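Print | E-mail

Why does a holiday move to a new day of the week?

Some holidays keep the same date every year. The day of the week still changes. A year has 52 full weeks, plus one extra day. That extra day pushes the holiday forward by one day. A leap year has two extra days, so the push can be two. 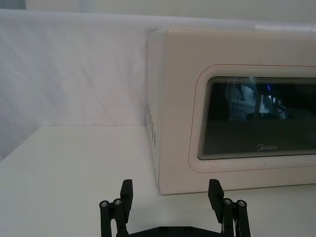
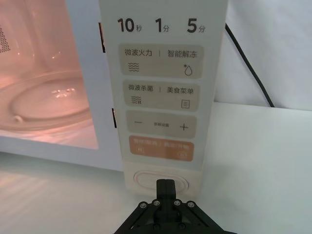

Yasaman Taheri wrote in to ask if birthdays move the same way. They do. Hers is in May, and she can check it on an old calendar.

Related
Why do we have leap years?
Who named the months?
What is a lunar calendar?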